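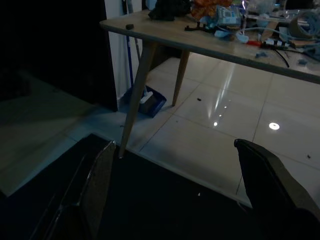 gritandgrout: Vacuum first, always. If you mop a glossy white floor with crumbs still on it you're just making crumb soup and pushing it into the grout lines.

tanis_upstairs: Agree on vacuum first, but I want to go back to what Rasmus asked on page one, which was about the shine and the streaks. Gloss tile is its own animal! I had matte for years and thought I knew how to clean a floor. Then we moved in here and the first evening with the ceiling lights on I could see every swipe of the mop.

Rasmus Strazds: Yes, that's it exactly. Big white squares, thin gray grout, very shiny. I love it, I really do, the whole room feels twice as bright. But the lights bounce right off it and any dark speck shows from across the room. One crumb under the table and my eye goes straight to it. I have 33 square meters of this and I'd like to learn to do it well instead of grumbling.

mopqueen_lil: 33 square meters of gloss white, you brave soul. I'm a little jealous!

OK, my routine, which I've tweaked for years and am very happy with:

Soft brush head on the vacuum, beater bar off. Start at the far wall and work toward the door.
Lift mats and shake them outside before you vacuum. If you shake them after, you get to vacuum again.
Warm water, a very small squirt of dish soap, flat microfiber pad wrung out hard. Damp, that's all you want.
Second pass with plain water and a clean pad.
Dry towel under your foot and skate around. This is the best part and my kids fight over it.

The towel is what gets you the shine. The soap just lifts the dirt.

gritandgrout: Dish soap leaves film. I will die on this hill. A proper neutral tile cleaner, diluted like the bottle says, and you can skip your second pass.

mopqueen_lil: A small squirt and a rinse does not leave film! A big squirt and no rinse leaves film. I've had people over who asked if I'd had the floor polished.

gritandgrout: And I've had to strip soap build-up off floors for people who swore they only used a small squirt. Everybody's squirt is small.

tanis_upstairs: Ha. You're both right as far as I'm concerned. I use the Zesgate tile concentrate and still rinse. Belt and suspenders.

farquharson_fan: Can I bring up the table? Rasmus, you said in your first post that it's your project table and that it's got stuff piled all over it. I'd start there, before touching the floor. Half of what ends up on my tiles comes off my bench: bits of tape, trimmings, the corner you tear off a package. Clear the top and the floor stays nice for days longer.

Rasmus Strazds: Guilty. It's a light wood table with tapered legs, lovely thing, and I treat it like a shelf. Bags, packages, bottles and tubes, tape, plastic bits. I put things down there when I come in and then I start working around them.

farquharson_fan: That's every project table on earth. Mine has a Farquharson tray cabinet next to it now (the shallow one, two columns) and it changed how I work. Tubes lie flat in one drawer, tape in another, and a drawer for odd plastic parts that I can't identify but am scared to throw out. I love opening those drawers. I'll sometimes open one just to look at it.

lowshelf: I'd go the other way. Drawers are where things go to be forgotten. I had a cabinet with a million of them and bought the same tube of glue again and again. Now it's all open bins on a shelf behind the table, clear fronts, and I can see the lot.

farquharson_fan: But then it's all on display and collecting dust, and the dust goes on the white floor!

lowshelf: Dust goes on the floor anyway. At least I own one tube of glue.

mopqueen_lil: Bottles should stand up, whatever you choose. I had one leak in a drawer and it ran down the back and glued the drawer below shut. An old dish rack works great for standing bottles, and you can lift the entire rack off the table when you wipe down.

tanis_upstairs: Ooh, I like the dish rack. Stealing that.

For bags I use hooks on the wall, by the way. A soft bag on a tabletop just spreads out and takes up a quarter of it. Get them up in the air and suddenly there's a table again. Two hooks was enough for me.

Rasmus Strazds: Hooks I can do today. What do people do about table feet on gloss tile? I had felt pads and they get furry with grit, which seems worse than nothing.

gritandgrout: It is worse than nothing. Grit in felt is sandpaper. Either swap the felts often or go with the hard slippery kind. On narrow tapered legs the stick-on ones slide off sideways anyway, so get the type with a nail, and drill a tiny hole first so you don't split the leg.

lowshelf: I've had Lendberg slip-on caps on my table for 2 winters and they're fine. Not pretty. They don't pick up much, and they rinse clean in the sink.

gritandgrout: Caps trap grit inside if you never take them off.

lowshelf: So I take them off when I rinse them. In the sink. Like I said.

mopqueen_lil: Boys.

Rasmus, a question about mats, do you have one by the table? I'd go dark if you're working standing up. A dark mat on a white floor looks sharp and it catches a lot. The catch (sorry) is that every white speck shows on it, so between the tile and the mat you'll see crumbs of all colors – but then you know where to point the vacuum!

farquharson_fan: Seconding dark mats. Mine's charcoal, low pile. White thread shows up like a star. I keep a lint roller on a string for it.

Rasmus Strazds: OK, did the hooks and cleared the table. Bags are up, bottles are in an old dish rack, the tape has a peg of its own. Then vacuum, then mop, and I did half the floor mopqueen's way with dish soap and half with a neutral cleaner so I could report back. Both halves rinsed, both toweled. Standing by the window I can't tell which is which. I'm thrilled either way, it looks fantastic.

gritandgrout: Check again in January. Film takes time.

mopqueen_lil: See you in January then! And did you skate?

Rasmus Strazds: I skated. Wool socks over the towel, very fast, slight collision with the radiator.

tanis_upstairs: Where did you get the hooks? Mine are starting to pull out of the plaster and I need something with a longer screw.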